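Valmont Tenants' Letter, July
From the Laundry Shelf

The washer wore bubble wrap

I've moved apartments more times than I'd like to admit, and until this summer I had never once taken a washer with me. Every place I lived had a machine in the basement or one that came with the kitchen, and when I left I just left! But the one I bought after the old Vavholm gave out was mine, all mine, paid off in the spring, and I wasn't about to hand it to the next person in 824 with a bow on it. So it came down to the second floor with me, and I spent a good part of a week finding out how you dress a front-loader for a trip in a freight elevator.

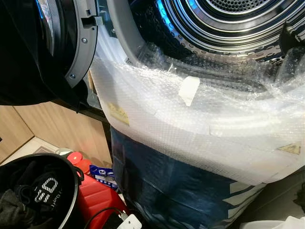
By Sofia Bastos, Valmont, second floor

I started with the hoses, which I'd recommend to anybody. Turn off both taps, then run a short cold cycle for a few seconds so the pressure drops before you unscrew anything. I put down every old towel I own and a baking tray under the filter, the little one behind the flap at the bottom, and I still got wet socks (the baking tray holds much less than you think it will). Two hair ties and a bus token came out of that filter. I don't think this city has taken tokens in years.

Then I let the whole thing air out overnight, door open, and in the morning I went around the rubber seal with a dry cloth. Pull the fold back and get your finger right down in there. There's a smell that lives in that fold, a sort of pond smell, and if you wrap the machine up with it still inside you will meet it again at the other end, and it'll be bigger.

Now, the drum. The drum in a front-loader hangs on springs, and if you bounce it across a parking lot with nothing holding it still, you can do real damage. The machine comes with long bolts that go in through the back panel for exactly this, and you're meant to keep them. I had kept them! They were in a sandwich bag taped inside the cupboard under the sink, with a note in my own handwriting that said KEEP, and I've never been so pleased with myself. If yours are gone, the maker can usually sell you a set, so look up your model number before moving week and not the night before.

I'd bought a big roll of bubble wrap from Brandão, the packing supply place by the bridge, and I'd planned to go around the machine like a mummy. Marleny Llanos from the fourth floor came by to borrow my hand truck and talked me out of it. What she does is pay attention to the front, where the curves and the glossy parts are, and let blankets look after the flat sides. You lay the wrap over the lower front in a generous sheet and let it double up on itself. At the opening you let it dip in over the lip, so the seal gets some padding too, and you tape it there. Low down, the blue plastic takes the scuffs.

A few things about tape, because I got this wrong first. Tape goes on the plastic, wrap to wrap. I'd put a long strip of the brown kind straight onto the enamel on my first try and it left a gummy line that took cooking oil and a lot of muttering to shift. Short pieces are better than long ones. And don't stick anything onto the rubber seal if you can help it, the glue stays tacky there and every sock you own will find it.

If your machine has warning stickers on it, leave them alone. I had a go at peeling one off mine years ago, thinking it looked untidy, and all I got was a white papery patch that has looked much worse ever since. Wrap right over them. Clear wrap is handy that way, you can still find the yellow when you're trying to work out which side is which.

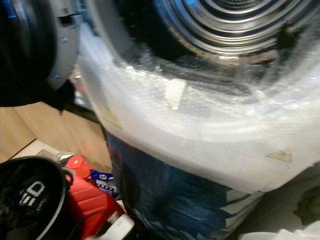 Bubble wrap up to the lip of the drum, and blue plastic sheeting below.

The move itself was on a Saturday, with the freight elevator booked for 30 minutes from nine o'clock. (You do have to book it, ask at the front desk, and they really do want it back on time.) Amândio Esteves took the bottom end and I took what he called the thinking end, which meant walking backward and saying "little left, little left" until we were in. Keep the machine upright the whole way. Tip it back just enough for the hand truck and strap it high and low, with a folded blanket between the strap and the front so the buckle can't dig in.

The bad moment was the threshold on two, where there's a metal strip that sticks up higher than it has any right to. We laid a piece of old cardboard over it, took it slowly, and the washer went across with a single bump. I said a word I won't put in the Letter.

At the other end I was dying to rip everything off, but do yourself a favor and get the machine close to its spot first. Ours had a corner to turn around the water heater, and the wrap took a scrape there that would otherwise have gone straight down the front. Peel the tape back slowly, fold the wrap as you go, and take the packing bolts out before you plug anything in. Read that again if you're the type to skip ahead! Running a spin with the bolts in sounds like a truck full of pans and it's terrible for the machine. Put them back in their sandwich bag. Write KEEP on it.

Leveling took longer than the elevator did. I set a glass of water on top, screwed the front feet up and down until the water sat flat, then leaned on each corner in turn to check for a rock. The first load was towels, naturally, the ones from the floor.

I've folded the bubble wrap and put it in the cage by the bike room, together with the blue sheeting and most of a roll of packing tape. Help yourselves. There's plenty there for a washer or a small fridge, and Heiðrún Lykkegaard already has dibs on it for her Rilach dryer at the end of the month, so please bring it back after you've used it. The hand truck is Marleny's now as far as I can tell. Knock on her door in the evening.

If you've got a good way of getting pond smell out of a door seal, leave me a note in the laundry room. I've tried vinegar. I've tried baking soda. I'm not trying both together again.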